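Paniseo Forums > Simulation > Arm faults and safety

Thread: Scoop task, protective stop every time the tool goes into the pile

leltolon_dan
OK so I've lost most of Saturday to this and I need fresh eyes. Franka arm in sim, scooping task, dirt is a soft clumpy body. The approach is fine. Then the tool goes into the dirt, the contact force shoots up and my force watchdog trips. Arm freezes, episode over. I ran 18 episodes and 13 of them ended that way! The rest finished, but in a couple of those the wrist gave a nasty little shudder I wouldn't want to see on hardware.

Things I've already tried: smaller timestep, softer dirt, slower approach. Slower approach made it worse, which is what's driving me nuts.

vema_user
What's your gripper force set to? I had something like this when the fingers were squeezing the handle so hard that the solver was basically fighting itself. Any touch at the far end of the tool and it blew up.

Salazar88
Screenshots please, otherwise we're all guessing.

leltolon_dan
Fair enough. Two grabs from the same setup, bathroom layout:

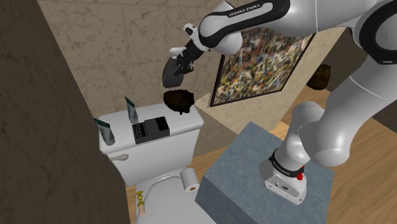
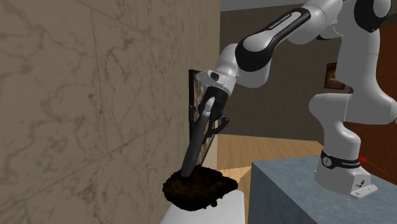

Gripper force is whatever the default config came with, I never touched it. I'll check. The other thing I should have said up front is that the spike only shows up on the wrist. The shoulder and elbow torques look pretty normal right until the stop.

Salazar88
Then I don't buy the squeeze theory. If the grasp was fighting itself you'd see noise the whole time you're carrying the tool, long before it gets near any dirt. My money is on the collision mesh. If someone swapped the tool for a convex hull, the hollow part is filled in and you're pushing a solid wedge into a pile with nowhere for the stuff to go.

vema_user
You can have both, though. Carrying it through free air doesn't load the handle much. I'd still turn the force down first, it takes 2 minutes.

Eustaquio Galindo
Coming at this from the hardware side. Please don't "fix" it by raising the watchdog threshold. I know it's tempting and I know it's only sim. We did that at my last job with a scooping policy, got beautiful success numbers, moved it to the real arm and it drove the tool straight into the bench. Bent the fingers. The stop was telling us the policy pushed too hard and we had turned the message off.

Salazar88
Bit dramatic. A watchdog that trips on a bad mesh isn't telling you anything about the policy. Fix the mesh, then see what's left.

Eustaquio Galindo
Sure, fix the mesh. I'm saying leave the limit alone while you do it.

leltolon_dan
I may have already doubled it on Friday night... putting it back now.

OK, update. Vema, I dropped the grip force and the shudder is gone, so thank you, but the stops still happen. Salazar, I turned on the collision view and yep, convex hull. The whole inside is solid. I feel a bit dumb. Going to split it into pieces and rerun overnight.

vema_user
Not dumb, the importer does it by default and doesn't warn you. Did the slow approach thing ever make sense to anyone?

Salazar88
Probably more steps in contact, so more chances to trip. Plot force against depth and post it when the rerun is done.

leltolon_dan
Rerun finished, original limit, split mesh. Down to 2 stops, both when it goes in really steep. I'm going to cap the entry angle and I'll put the plot up tonight after work.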